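# Wrist views and the handling of translucent bottles

17th April

The comparison set out in January is now complete, and this post records its main result. The question was a narrow one: whether a grasping policy trained with a wrist view learns to handle translucent bottles better than one given only the fixed overhead view. The work was carried out under the Kollham project, using the training code we call Derese.

The full set holds 1639 demonstrations. Each was recorded with both views and then checked against 6 rejection rules, most of which concern missing time stamps or a lost hand pose. Motion blur is not among them. An earlier version of the set left out every episode in which the wrist view was smeared for more than a few images in succession, and that choice removed a large share of the fast movements. The present version keeps them.

Three policies were trained: one with the overhead view alone, one with the wrist view alone, and one with both. Each was trained from nine random seeds, and the same starting positions were used throughout. Bottles of this kind are hard for the overhead view, as light passes through the plastic and the outline is easily lost against a bright surface. The wrist view has the opposite difficulty. The bottle is large and close, but it is often blurred, and the hand itself takes up much of the image.
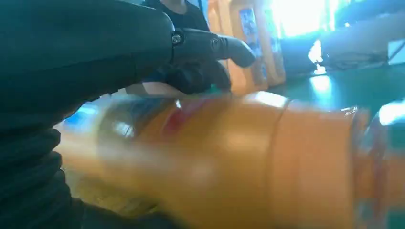 Folke Berge objected at this point that keeping such images might simply teach the policy to ignore the wrist view whenever the hand moves quickly, and asked for a test in which the blurred images were replaced by the last sharp one. The request was reasonable and the test was run. Performance fell for both policies that use the wrist view, most clearly in the final approach. A stale sharp image appears to be worse than a current blurred one, at least for this task.

The policy with both views gave the best results overall and varied least between seeds. The wrist view alone came second. It did well once the hand was near a bottle, and poorly when it had to choose between bottles standing close together — a case in which the overhead view was of clear help.

Two limits should be stated. All bottles were of similar shape, and lighting was not controlled. Zamfira Moldovan is preparing a second set at Vikulside with clear and opaque containers, and the seed-by-seed tables will be added to this post when her set has been checked.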